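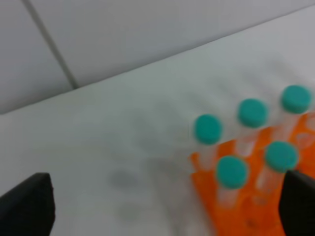
Sprechnotizen, Regeln für die Roboterzelle im Probenlabor
Teodor Kaczorowski, Standort Stuvumholm

Folie 1, Begrüßung
Kurz halten. Wer aus Grenham zugeschaltet ist, bitte Mikro aus. Fragen lieber sofort als am Ende. Es geht heute nur um den Umgang mit Röhrchen und Ständern. Die Kühlzelle kommt im Januar dran.

Folie 2, Geltungsbereich
Arbeitsanweisung 3233, neue Fassung. Gilt für alle Zellen, in denen der Arm verschlossene Röhrchen aus einem Ständer nimmt oder zurückstellt. Gilt auch beim Einlernen. Das war in der alten Fassung unklar und hat zu Diskussionen geführt. Einlernen ist Betrieb.

Folie 3, Tischfläche
Weißer Tisch, oranger Ständer, türkise Deckel: Diese Kombination bleibt. Die Farben heben sich gut voneinander ab, auch wenn das Bild der Handgelenkkamera in der Bewegung unscharf wird. Keine weißen Deckel bestellen, auch nicht als Ersatz.
Auf dem Tisch liegt nichts, was nicht zum Ablauf gehört. Keine Stifte, keine Handschuhe, keine Etikettenrollen.
Schatten auf der Platte sind ein bekanntes Thema. Ambrose (unsere Bilderkennung, für die Neuen) hat in der Testreihe 6 Schatten als Gegenstand gemeldet. Regel: Meldung quittieren, Tisch ansehen, dann erst weiter. Nicht die Empfindlichkeit herunterdrehen.

Folie 4, Ständer
Vor jedem Lauf prüfen, ob der Ständer fest in seiner Aufnahme sitzt. Mit der Hand, nicht mit dem Auge.
Versetzte Reihen sind erlaubt. Der Abstand muss reichen, damit die offenen Greiferfinger den Nachbardeckel nicht berühren. Bei Teilbelegung das Belegungsschema vorher eintragen. Der Arm sucht nicht selbst.
Beschädigte Ständer kommen in die Kiste von Osberg und werden dort getauscht. Nicht kleben.

Folie 5, Greifer
Anfahren immer mit ganz geöffneten Fingern, von oben. Seitliches Anfahren ist gesperrt und bleibt gesperrt.
Gegriffen wird am Deckel oder knapp darunter, je nach Programm. Innerhalb eines Laufs wird das nicht gemischt.
Fingerbeläge nach 2000 Griffen wechseln, Zähler danach zurücksetzen. Bitte wirklich zurücksetzen. In Grenham stand er zuletzt bei 145, obwohl die Beläge durch waren.
(Hier Beläge herumgeben, neu und abgenutzt.)

Folie 6, Eingreifen von Hand
Erst Halt, dann warten, bis die Anzeige auf Stillstand steht, dann hineingreifen. Gilt auch für ein einzelnes schiefes Röhrchen.
Nach jedem Eingriff von Hand Referenzfahrt. Eintrag ins Zellenbuch mit Uhrzeit und Kürzel.
Frage, die sicher kommt: Darf man bei reduzierter Geschwindigkeit nachschieben? Nein.

Folie 7, Freigabe neuer Abläufe
Zuerst mit leeren Röhrchen. Dann mit Wasser. Proben erst nach Unterschrift der Zellenleitung.
Wer den Ablauf geschrieben hat, gibt ihn nicht selbst frei. In der Spätschicht ist das schwierig, ich weiß. Dann bleibt der Ablauf bis zum Morgen liegen.

Folie 8, offene Punkte
Reinigungsmittel für die Tischplatte, Liste fehlt noch.
Ob die Kamerabilder aus dem Lauf gespeichert werden und wie lange. Dazu Rückmeldung bitte schriftlich an mich.
Unterschriftenliste liegt vorne beim Ausgang.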